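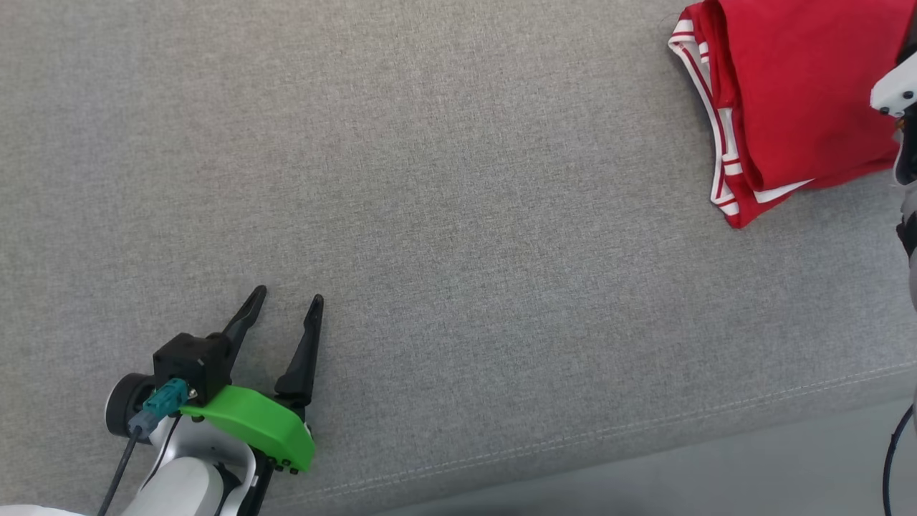 **Can a machine fold and put away a household's washing yet, and is it worth waiting for one?**

Machines can fold some clothes in some conditions, slowly, and you can't yet buy one that will take a mixed basket and put it away in the right drawers. If you need help with the washing this year, pay for a laundry service or change how you do it.

---

## The full question

Asked by Chiamaka Bashir, September 9, 2019

There are five of us in the house and I do nearly all the washing. I also help run a small guest house, Valano, where it's mostly sheets and towels. My brother-in-law keeps telling me not to spend money on anything now as there will be a robot for all of it by next December. He says factories have had robots for decades so a house can't be that hard.

I'd like to know what works today. Mainly:

- folding shirts, children's clothes and football kit
- sheets and towels for the guest house
- anything else in the house a machine does properly, apart from the obvious washing machine and dishwasher

I have 2,392 pounds set aside, which was going to be for a new dryer and having the utility room sorted out. Should I hold on to it?

## Answers

### Answer from Yakubu Okonkwo (accepted)

I worked in a commercial laundry for years and now look after packing machinery, so I'll take the guest house first.

**Sheets and towels.** Flatwork has been done by machine for a long time. Sheets go through a heated ironer and then a folder. Towels have their own folders. But in every place I've worked, people still did the feeding. Somebody finds two corners of the sheet and clips them on, and the machine does the rest. The machines are also the size of a van and make no sense for a guest house. Our line at Drurance did 698 sheets on a normal morning shift with four people on it. You won't have anything like that, so send them out or keep doing them by hand.

**Clothes.** Much harder. A box on a conveyor is the same shape every time. A shirt dropped on a sofa has no fixed shape at all, and the arm has to work out which bit is the collar and which bit is a sleeve turned inside out. Then it has to pick up one layer of cloth and leave the one underneath. People do that by feel. Two-finger grippers can do it, but they miss a lot, and every miss means having another look and another go.

The folding cabinets that have been shown at trade fairs want each item clipped on by hand, and they don't like small children's things or anything very large. By the time you've clipped a shirt on you could have folded it.

**Football kit.** Slippery fabric slides out of its own fold. I'd put that near the bottom of the list.

**What does work at home.** Robot vacuums are fine on hard floors and short carpet if you pick things up first. Robot mowers are fine on a simple lawn. Window cleaning ones I have not tried.

Your brother-in-law is right about factories, but the factory is built around the robot. Parts come in the same way up, in the same place, under the same lights. Your house isn't going to do that for you.

Buy the dryer. If you have the utility room done, ask for a long worktop at waist height. That will save you more time than any gadget on sale now.

### Answer from Salamatu Yusuf

Agree about the dryer. We stopped folding the kids' clothes completely, one drawer each for pants and socks, one for tops, everything just goes in. School shirts on hangers straight from the machine. Nobody has noticed.

For the sheets get a price from a linen hire firm. I was quoted 264 a month by one called Gunduvero for a place with six rooms, delivered and collected. Another wanted 231 but you had to drop off yourself. Prices will be different where you are.

### Answer from Aminu Onuoha

I think the first answer is a bit gloomy. I've seen videos of two arms folding a towel very neatly and it will only get quicker. Check if the video has been speeded up though, there's often a small note in the corner. I would wait a year myself but my dryer isn't broken.

## Comments

**Chiamaka Bashir:** Thank you all. The dryer takes three goes to do a load of towels so I don't think it will last a year. Yakubu, how long should the worktop be?

**Yakubu Okonkwo:** Long enough to lay a double sheet on once it's folded in half. Measure one of yours. Deep enough for a basket at the back as well, if the room allows it.

**Titilayo Anozie:** Check the vent before you buy a new dryer. Ours was doing the same and the hose was packed with fluff.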